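Teaching an arm to fold a cloth: my semester with teleoperation

So my project for the robotics elective started out way too big. The plan was that I'd teach an arm to tidy a whole desk, and my advisor let me believe that for two weeks before asking which part I wanted to start with. I picked cloth. Specifically, picking up a cloth that's been dropped any old way and laying it flat. I fold laundry while watching TV, how bad could it be? (Bad.)

The setup is a leader arm and a follower arm. You hold the leader and move it around, and the follower copies you while a fixed camera records everything. I called my recording script Pallow, and the little program that turns the recordings into training files is Brarkon, which is a typo I got attached to. Both are in the project folder if anyone wants them next year.

My first attempt was moving the follower by hand, just grabbing it and pushing it through the motion. It's fun for about ten minutes. The trouble is that your own arm is in the camera view the whole time, and later the robot has to do the job without your arm there. Also I kept squeezing the gripper shut by pressing a key with my left hand and I was always late. So I switched to the leader arm and threw out everything from before that.

Teleoperation has its own learning curve! You can't feel the cloth at all. The gripper command goes from 0 to 255, and for the first couple of sessions I slammed it to 255 every time, which meant I pinched the table as often as the fabric. A slower close was much better. I ended up coming down at a slant, touching just next to a fold, and closing while sliding in a little. When I watched my early recordings next to the later ones I could see how much I used to hesitate, and the trained model had picked that up too. It would hover over the cloth exactly like I did, kind of wobbling, for ages. Embarrassing to see your own nerves played back by a machine.

I recorded 100 demonstrations in the end and kept everything where the cloth ended up flat, plus 8 where I missed the first grab and went back for it. I almost deleted those. I'm glad I didn't, since the model trained without them would miss and then carry on calmly unfolding nothing.

For testing I ran 35 trials with the cloth dropped from the same height. It got a decent grab in 22 of them and a properly flat cloth in 13. The cloth being a strong color against a pale table helps a lot, I think. I did try a beige napkin one afternoon in November and gave up before dinner. Having another object standing close by was the other big thing. If I'd always recorded with the plant on the right, the arm got weird when it was moved to the left, and went for the leaves once. In the second half of my recordings I moved stuff around between takes and that mostly went away.

If I did it over, I'd practice for a full session before recording anything, and I'd write down my starting pose. Mine drifted over the semester and I only noticed when I plotted it. I'd also use one cloth from start to finish. Switching to a stiffer one in the middle cost me a lot of retakes, and I still don't know how much it muddied the results.

Next up is two arms, one for each corner, if I can get the time booked.
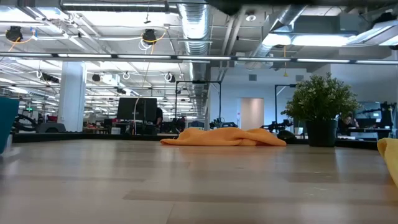
Liis Ķēniņš wrote back after reading the draft that I should keep the 13 flat ones separate by who did the drop, because she suspects I was dropping the cloth more kindly toward the end without meaning to, and she'd like to see the trials repeated with someone else letting go of it.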